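Section 4. Setting up the work area and keeping it safe

Okay, you've got the arm bolted down and the power supply tucked somewhere you won't kick it. Before you run anything from the Tramier block-sorting pack, I want you to go through this section with me. It's the part I skipped on my first build, and I paid for it with a cracked fingertip and a very loud afternoon.

4.1 Mark the reach

1. With the arm powered off, swing it by hand to its full stretch in every direction it'll go.
2. Put tape on the floor and on the bench a hand's width outside that line.
3. Stand outside the tape and check that you can still slap the emergency stop. If you can't, move the stop, not the tape!
4. Write the reach on the card that came with the Cestar controller. Mine says 1,535 mm, measured from the center of the base, but yours depends on where you mounted it, so please don't copy my number.

Note: Chairs count. A rolling chair left inside the tape is as good as a person as far as I'm concerned, and I make everybody push theirs back before I arm the drives.

4.2 Fix the work surface

1. Wipe the table and the underside of the board (grit under there makes it rock).
2. Set the board so its near edge runs parallel with a row of table holes.
3. Put your bolts in finger-tight, check the board is still square, then snug them down.
4. Push on each corner. If anything shifts, back the bolts out and start over.

Caution: Never hold the board with your hand during a run, even at crawl speed.

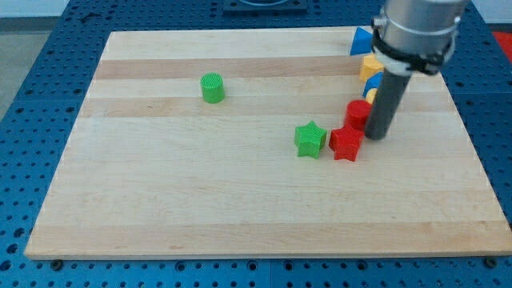
Block layout is where most people get sloppy, me included. The rule I go by is to set out the pieces with the drives off, step back over the tape, and only then re-arm. Leave plenty of bare board to work with, too. I like the whole near half clear, the way it is in the photo, with the stars and the red cylinder grouped toward the center-right and that one green cylinder off by itself on the left. A lone piece makes a nice first target, and a tight group like the one by the finger is a job for later, when you trust your height setting.

4.3 Set the tip height

1. Drop the speed to 5 percent. Yes, it's boring. Do it anyway.
2. Jog the tip down over a bare patch of board, well away from any block.
3. Stop when you can just slide a sheet of thick card under it.
4. Save that as your floor height in the Linix panel, under Limits.
5. Raise the arm to the travel height (I use 285 mm) and save that one too.

Note: Redo all of this whenever you change a fingertip or re-bolt the board. I keep a sticky note on the panel with the month of the last check, and right now it says July, so I'm due.

4.4 Before every run

Go through this out loud if you're working with someone else. It feels silly for about a week and then it's just what you do.

- Emergency stop pressed, released, and reset.
- Tape line clear, hair and sleeves tied back, lanyards off.
- Straps and cable ties on the arm tight, with no tails hanging.
- Speed limit showing on the panel, and floor height loaded.
- One person, and only one, calling "running."

Caution: If a block tips over or rolls in the middle of a run, leave it alone! Stop the arm, wait for the drive light to go out, then reach in. I've watched people make a quick grab between moves, and the pause they were counting on was a lot shorter than they thought.

If the arm stops on its own and the panel shows a limit fault, go to Section 6 before you clear it. The Akpan relay box has its own reset, and you'll need to do that one first.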